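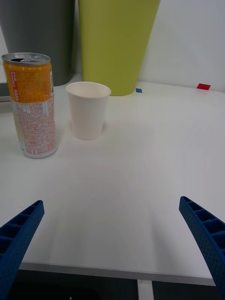 She runs the drinks table at Kallio, the shared studio upstairs from the bakery, and she had ten minutes before the next lot came in. So — quick version.

"It's a tasting, not a party," she said, wiping down as she talked. "People hear free drinks and come with mates." The March one got out of hand. Too many cans opened, half of them left on windowsills.

Now it's one can, one paper cup. Plain cups, always. "Anything printed and they start guessing the brand off the cup. Or they talk about the cup." She buys them in sleeves of 100 from Dirkico and keeps the spares under the sink.

Why not glass? She laughed. "Have you seen our sink?"

The favourite colour for a label, if you ask her, is orange. Everyone reaches for orange. She's tried putting it at the back and they still reach. "You could put dishwater in it. Don't write that." The ingredient print is another matter — too small, and she's taken to reading it out loud for anyone who forgot thier glasses.

The pours are small. A can does 6 people if she's careful, fewer if Ulla's lot are in, from the design place next door. They like a top-up. Scores go on a sheet, and the sheets go in a folder she started after the move. Almost 2000 in there so far. Does anyone read them? "I do. On the tram."

Best comment ever? "Tastes like a holiday I didn't enjoy." She has it pinned up.

White table stays, even though it shows every ring. Lendance offered a dark one, cheap. She said no. You want to see the spill, she reckons, before someone puts thier sleeve in it.

Then the door went and she was off to find more cups.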